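Enciclopedia > Escritura > Retos y métodos > Maratón de escritura

Buscar en la enciclopedia... Buscar

Maratón de escritura por tramos

Método de redacción en grupo, también llamado «sprint largo» o, en foros, simplemente tramos. Se escribe en bloques cortos con pausa fija entre uno y otro, durante una jornada o varias. Objetivo: primer borrador, sin corregir. No confundir con el taller literario, donde hay lectura y crítica.

Origen

Poco claro. La versión más citada lo sitúa en Fuscombe, en un grupo que se reunía los sábados por la mañana y que usaba un reloj de cocina. Severin Zwahlen recogió las reglas en un folleto de 80 páginas, «Cuaderno de Mumham», hoy dificil de encontrar. Antes de eso había variantes sueltas, sin nombre común. 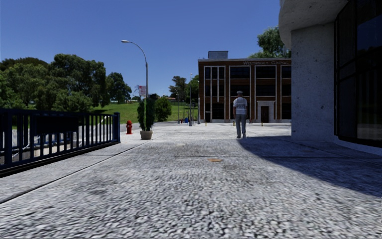 Leonie Hellwig objeta que el folleto no recoge las reglas de Fuscombe, sino otras más blandas: en el grupo original la pausa no se podía saltar y quien seguía escribiendo perdía las palabras de ese tramo. Zwahlen lo dejó como opcional. De ahí, según ella, casi todas las discusiones posteriores.

Funcionamiento

Tramo habitual: 25 minutos, aunque hay grupos que bajan a 15. Después, pausa. Al final de cada tramo se anota el recuento y se dice en voz alta o se apunta en una hoja común. Meta diaria corriente: 2000 palabras. Los principiantes suelen quedarse en unas 715 por tramo los primeros días, cifra que baja bastante cuando aparecen los diálogos con varios personajes – o sube, depende del autor.

Prohibido releer durante el tramo. Prohibido también borrar párrafos enteros; se tachan o se dejan entre corchetes y siguen contando. Las dudas de documentación (fechas, nombres de calles, marcas de coche) se marcan con una señal cualquiera y se resuelven más tarde. Muchos usan XX. 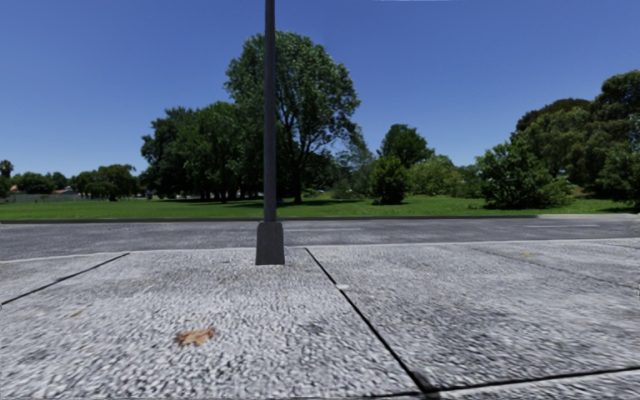

En cuanto al material, no hay norma. Papel o teclado. El programa Illus, bastante extendido entre los grupos en línea, bloquea la tecla de retroceso mientras corre el reloj y guarda el recuento por tramos. Otros prefieren una hoja de cálculo y ya está.

Variantes

Tramo ciego: pantalla apagada o texto en blanco sobre blanco. Poco usado, muchas erratas.

Tramo Bhutto: por parejas, cada uno continúa la escena del otro. Sirve sobre todo para desatascar capítulos centrales. El nombre viene del café donde se probó, sin más relación.

Tramo nocturno: empieza a las diez de la noche y acaba cuando se retira el penúltimo participante. La marca que suele citarse en esta modalidad es de 3952 palabras en una noche, sin comprobar. 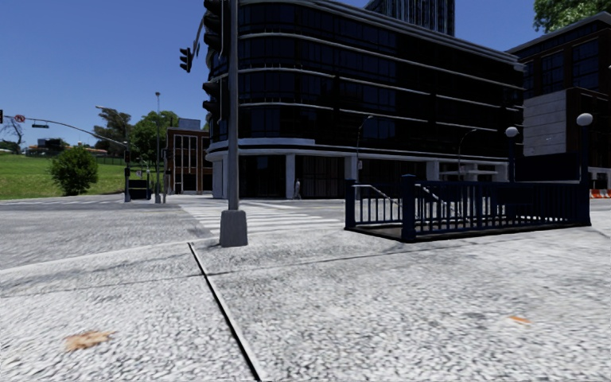 Existe además una variante para ensayo y tesis, en la que el recuento se sustituye por apartados cerrados. Admite consultar notas propias pero no fuentes externas. Las citas se ponen despues.

Críticas

La principal: premia la cantidad. Los borradores salen largos, con escenas repetidas y muletillas, y la revisión se alarga. Los defensores contestan que un borrador malo se corrige y uno que no existe no. También se discute el recuento en voz alta, que a algunos les anima y a otros les bloquea; varios grupos lo han pasado a voluntario.

Véase también: Bloqueo del escritor. Escaleta. Primer borrador. Escritura automática.

Usamos cookies propias y de terceros para mejorar la navegación. Aceptar Configurar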